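Tulosard Kitchen Robot Open Day: your questions answered

Thank you to everyone who has written in since we announced the open day. We have had so many kind messages (and a fair few from people who simply want a robot to take home with them!) that it seemed sensible to gather the answers in one place. The open day is on October 21, 2022, at Barrientos House in Lendesley, and the demonstration is in the kitchen on the ground floor. Do have a read through before you write to us -- though we really don't mind if you write anyway.

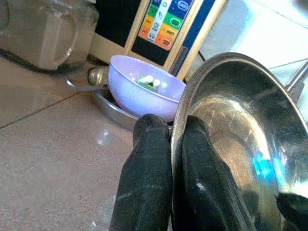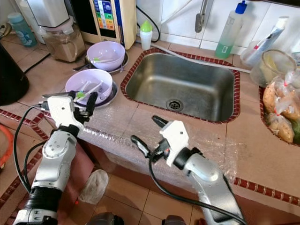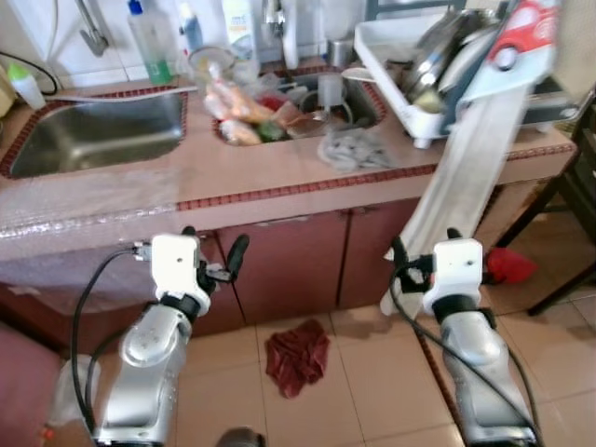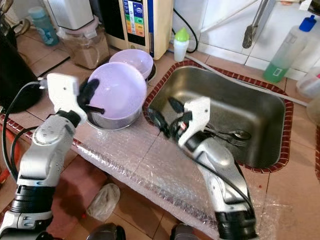

The first view is from down by the gripper fingers, with the big steel bowl. The other three look towards the counter from higher up.

What will I see on the day?

The robot at a kitchen counter, with two arms, going about the sort of small jobs most of us do without thinking. It picks things up, moves them and puts them down again, and it does this with bowls, spoons, cloths and whatever else has found its way on to the worktop. Each session begins with a short talk from the team, then there is a good long stretch of watching, and after that you can ask whatever you like. People often come in expecting something rather grand and end up leaning forward over whether a spoon is going to be picked up at the first attempt, and we think that is a lovely thing to watch happen to a room.

Is it a real kitchen?

Yes, it has taps and tiles and cupboards, and things standing along the back wall. We did talk about building a plain bench with a few tidy objects on it, and there is plenty of useful work to be done that way, but home kitchens are crowded places and we wanted visitors to see the arms working among ordinary things. Steel is shiny, plastic bowls are smooth, and cloth never hangs the same way twice.

What is Nukero?

Nukero is our name for the whole project, and by now most of us use it for the robot as well, so please forgive us if we muddle the two while we are talking to you. Tulosard is the group that runs it. Visitors' children have tried out several other names, most of them better than ours, and there will be a sheet of paper by the door if you would like to add to the list.

Does it do everything by itself?

It depends on the session, and we will always tell you at the start. In some sessions a member of the team guides the arms and the robot keeps a record of the movements, so that it has something to learn from afterwards. In others it is left to try a task using what it has learned so far. The second sort is slower and has more long pauses in it. If you have a strong preference, mention it when you book and we will do our best to put you in the right group.

How does it know where things are?

Mostly by looking. There are cameras to give it a wide view of the counter, and smaller ones down at the wrists for the last little bit of reaching, when an arm might otherwise block the view. You can see the difference above: in the close view the edge of the steel bowl is right up against one of the fingers, and in the last picture, looking down from further back, you can see one gripper at a lavender bowl while the other reaches down into the sink. We will have a screen up on the day showing both kinds of view, and it is well worth standing by it for a few minutes.

Will it drop something?

Very possibly! Bowls slip, spoons slide off sideways, and every so often a gripper closes on nothing whatever. We leave these moments in. If something does go astray, the team will stop the arms, put things right and start again, so please don't rush forward to help, however kindly it is meant.

Are cloths harder than bowls?

Oh, very much so, and this is the question the team most enjoys. A bowl keeps its shape when you take hold of the rim. A cloth folds, trails and catches on its neighbours, and it can look entirely different from one moment to the next. Have a look at the third picture, where the long white cloth with the red car on it hangs down in front of the dish rack, beside the right gripper. If cloth is your particular interest, come to an afternoon session and ask to stand on the right.

How many sessions are there, and do I need to book?

There are 5 sessions across the day with 62 places between them, and yes, please do book, even if you live just round the corner. The kitchen is not large and we would hate to turn you away at the door. Places are free. If you find you can't come after all, a quick message is enough and we will pass your place along to the next person waiting.

Can I bring children?

Please do. Children under ten need to stay with a grown-up throughout, and everyone, whatever their age, must keep behind the tape on the floor while the arms are powered. The talk is pitched so that a curious eight-year-old can follow it -- grown-ups have told us they are grateful for that too.

May I touch the robot?

Not while it is running. At the end of each session we switch the arms off and bring a spare pair of gripper fingers round for people to handle, and you can press them and see how they hold things. Have a go at picking up a teaspoon with them. It is much more awkward than you would think.

Can I take photographs?

Yes, as many as you like, but no flash, please, as it can upset the cameras. Do ask the people next to you before you post anything with their faces in it.

How do I get there?

Buses 511 and 512 both stop opposite Barrientos House. The 511 comes by way of the market and takes a little longer, so take the 512 if you are cutting it fine. There is some parking behind the building, which we would like to keep for visitors who can't easily manage the walk from the stop.

Is the kitchen accessible?

There is level access from the street and the doors are wide. We can put out chairs for anyone who would sooner not stand, and the front row at every session is kept for wheelchair users and smaller visitors. Tell us what you need when you book and we will have it ready.

I can't make it this time. Will there be another?

We are planning another open day in March, again at Lendesley, and we will add the details to this page once we have settled on a date. If you would like to hear from us before then, send us a message with "March" in the subject line and we will put you on the list.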